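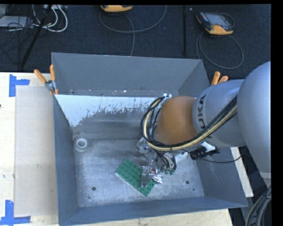
## Rorneo Teach-Kit für Griffe in Behältern

Das Rorneo Teach-Kit ergänzt einen vorhandenen Leichtbauarm um Handführung und Fernsteuerung. Der Bediener macht die Bewegung vor, die Software zeichnet Gelenkwinkel, Greiferöffnung und Kamerabild auf. Programmkenntnisse sind dafür nicht nötig.

Ausgelegt ist das Kit für Aufgaben in Kisten und Wannen, etwa das Aufnehmen einer flachen Bauplatte vom Metallboden. Hohe Wände lassen dem Greifer wenig Platz. Den Anfahrweg führt man von Hand, den letzten Abschnitt über das Bediengerät.

### Lieferumfang

- Steuereinheit Forkow 7
- Bediengerät mit Zustimmtaster
- Flansch mit Griffbügel für die Handführung
- Kabelsatz, Schleppschlauch und Klettbänder
- Lizenz für einen Arbeitsplatz

Arm, Greifer und Behälter gehören nicht zum Lieferumfang.

### Technische Daten

| | |
|---|---|
| Artikelnummer | 815 |
| Aufzeichnungen je Aufgabe | max. 721 |
| Empfohlen für den Start | 22 |
| Betriebsarten | Handführung, Fernsteuerung, Wiedergabe |
| Datenausgabe | Netzwerk oder USB |

### Hinweise zum Aufbau

Behälter vor der ersten Aufzeichnung festklemmen und die Lage auf dem Tisch mit Klebeband markieren. Kabel am Arm mit genügend Schlaufe verlegen, sonst zieht das Bündel bei gedrehtem Handgelenk am Greifer. Blanke Metallböden spiegeln; Beleuchtung seitlich anordnen.

Startposition des Teils zwischen den Aufzeichnungen ändern, auch schräg und nahe an der Wand. Fehlgriffe lassen sich im Bediengerät verwerfen.

### Bezug

Vertrieb und Ersatzteile über Achterberg. Der Adapterflansch für ältere Vanthorpe-Greifer ist ab August wieder lieferbar.

Stand: 2. Mai 2019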